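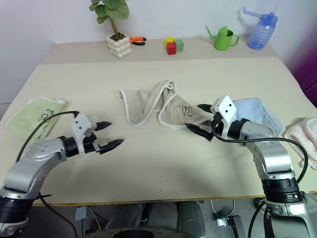 Chapter 6
Cloth: Washing, Folding and Putting Away

What this chapter covers
The life of a household cloth after it has been used
Sorting by fiber and by job
Three folds and when to bother with them
Stacks, shelves and the cloth that never goes back

Words to know: hem, selvage, nap, pile, colorfast, care tag, rotation

Chapter 5 left us in front of the washing machine with the door shut and a modest sense of achievement. Most household manuals stop there. The clothes are clean, the author is tired, and the reader is assumed to know what to do with a heap of fabric on a table. Teachers who have taught this course for any length of time know better. Students who can remove candle wax from wool will stand before four small cloths as if someone had handed them a live goose.

A cloth is about the simplest thing a house contains. It has no sleeves, no collar and no zipper. It has edges, though, and edges are where the trouble starts. A cloth with a thick border doesn't lie down like one with a thin hem. The border is heavier than the middle, so the middle puffs up and the sides flop wherever they like. Press the peak down with your palm and a new one rises next to it. This can go on for some time.

Then there are the tags. The care tag is sewn into a hem by a person who will never have to fold it. It tells you how hot the water may be, and in return it sticks out of every stack you make. You may cut it off once you have read it. Students always ask if this is allowed. It is your cloth.

The Ferkero survey

Some years ago Zhenhua Xiao, then teaching evening classes in the town of Bodolby, asked her students to keep a record of every cloth that passed through their kitchens during February. There were 39 households in the group. Between them they logged more than 4,000 washings of dish towels, face cloths, dusters and those small printed squares people bring home from vacations. The results were written up as the Ferkero survey, after the street where the classes were held, and we will come back to them in Section 6.3.

Two of the findings are worth having now. First, nearly every household owned far more cloths than it used. One family listed 144, and by its own account reached for the same nine. Second, the cloths people used were the ones on top. This sounds too obvious to write down until you look at your own shelf and work out how long the bottom one has been there.

Xiao's advice was to put clean cloths in at the bottom and take from the top, so that each gets its turn. Her students agreed that this was sensible. By the end of the course most of them had gone back to putting clean cloths on top.

Where to fold

You need a flat surface wider than the cloth, at about the height of your hips. A table is ideal. A bed is too soft and too tempting. Whatever lives at the back of the table can stay there, as long as it stays at the back. Houseplants are good company but should be watered before or after, and the watering can should be set down with its spout pointing away from the clean laundry. Pliers, toys and similar items have a way of being folded into towels and found again in spring.

Work on one cloth at a time and push the others to the side. If a cloth has lettering or a picture on it, decide now whether you want it to show. Later, with the stack finished, you will not feel like deciding.

Before you read on

Take four cloths of different colors from your own home, not matched and not ironed. Drop them on a table. Spread one flat with both hands, starting from two neighboring corners, and note how many tries it takes before all the edges lie straight. Do the same with the other three and keep your notes. You will need them for the Solilov fold in Section 6.2, which begins from a flat cloth and is no help at all with any other kind.

6.1 Sorting

Sort by job first and by color second. A cloth that has met the floor doesn't belong with one that will meet a face, however well the two shades go together.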